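**Mobile Systems, Session 4: Update Promises and What They're Worth**
Instructor: Shoshana Escobedo. Notes revised February 27, 2026.

Last time we covered partition layouts and why an A/B scheme makes a failed update less painful. Today is less technical and more annoying. Phone makers print a number of years on the box, and we want to know what the number means.

Start with the Vasham handset in your reading. The maker promises 4 years of "software support." Read the footnote. Support means security patches, delivered "as needed," with no schedule. Major version upgrades are mentioned once, in a sentence with the word "eligible" in it, and eligibility is not defined anywhere I could find. I wrote to them in September and got a link back to the same page.

Questions to ask of any support claim:

- Does the clock start at launch or at purchase?
- Are OS upgrades and security patches counted separately?
- Who patches the modem and GPU firmware, and for how long?
- What happens to carrier variants?

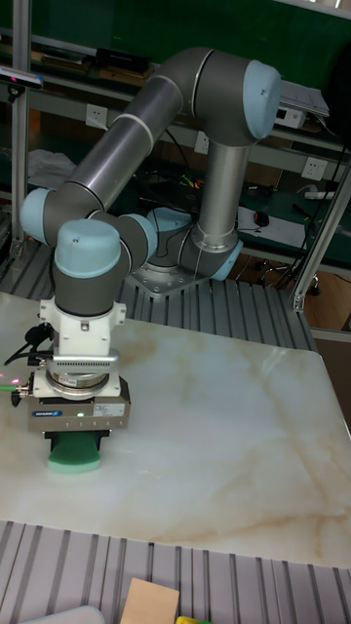 Firmware is where most of these promises get thin. The vendor may control the part of the system you see, but the radio and graphics blobs come from the chip supplier, and when the supplier stops, the vendor can only patch around the hole. Think of a jointed machine: each joint has to do its part, and a shiny new elbow won't help you if the wrist is no longer maintained. A patch level shown in Settings covers the elbow. Ask about the wrist. On the Bakier tablet the displayed patch level moved forward every month while the vendor firmware string stayed the same through the whole period we logged.

**The Gresine changelog**

Ifeoma Tijani went through the Gresine release notes for her project last term, and her spreadsheet is on the course page. She found 17 releases. Most of them say "improves system stability" and nothing else. I don't accept that as documentation and you shouldn't either. If a bulletin lists no CVE numbers, you can't check the claim, so treat it as unverified until you have compared the images yourself.

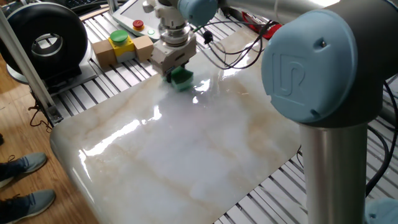

Comparing images is tedious but not hard. Pull the old and new builds, unpack both, and diff the vendor partition first. For one "major stability release" Ifeoma found 1,010 changed files, which sounds impressive until you sort them. Of those, 900 were re-signed packages or files with nothing new except a timestamp. The rest included a few real fixes and a new preinstalled shopping app – guess which one the marketing email mentioned.

A file count alone tells you very little. A one-line kernel fix can matter more than a thousand rebuilt packages, so please don't hand in a bar chart of file counts and call it analysis.

**What about community builds?**

They help, up to a point. A maintained third-party ROM for the Hegazy phone gives you a current system on top of old vendor blobs. The version number in Settings will look great. The modem firmware is still whatever the maker shipped last. Check too whether the bootloader can be relocked afterward; on many devices it can't, and the forum posts tend to skip that part.

**For next session**

Pick one device you own. Find the support statement, save a copy (these pages get edited quietly), and record the patch level, the kernel version and the baseband version. Write one page on which parts of the promise you could verify. "The website says so" will be marked as not verified.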